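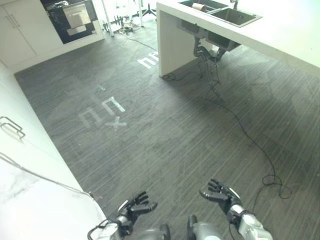 Category: Windows and Interior Shading
Reading time: 6 min

3.2 Slat angle and daylight in the rear of the room

The second part of the study deals with the blinds at the Prerkville flats. All the flats chosen for this part have one large window facing south, and the living room behind it is deep and narrow. In June the residents received horizontal slatted blinds of the Teteo type, fitted inside the window recess. Before this, most of them had only curtains, which they kept half closed during the day because of glare on the television.

We asked the residents to use three slat positions, each for a period of 18 days. In the first position the slats were horizontal. In the second they were tilted so that the inner edge was higher, and in the third the inner edge was lower. Light was measured at desk height, near the window and again at the rear wall. The sensors were placed in the same way as in the Pelkonen method, with the difference that we did not use a sensor on the ceiling.

Figure 1. Room interior.

The horizontal position gave the best light at the rear wall on cloudy days, as was expected. On clear days the result was less simple. With the inner edge lower, the area near the window became brighter, but several residents complained that they could see the sun between the slats in the late afternoon. With the inner edge higher the complaints stopped, and the rear wall still received over 60 per cent of the light measured with the blind fully raised. We consider this a good result for a room of such depth.

The colour of the slats has also some influence. Two of the flats had the Clekano finish, a matt cream, and the others had plain white. The cream slats gave a warmer light which the residents liked, but the measured values were a little lower. The sample is too small to say more on this point.

The cleaning of the slats was not part of our questions, yet it was mentioned often in the interviews. It is treated in Section 3.3 together with the cords.

Related items
Roller blinds in rented bedrooms
Curtain lining and winter heat loss
Choosing a recess depth for slatted blinds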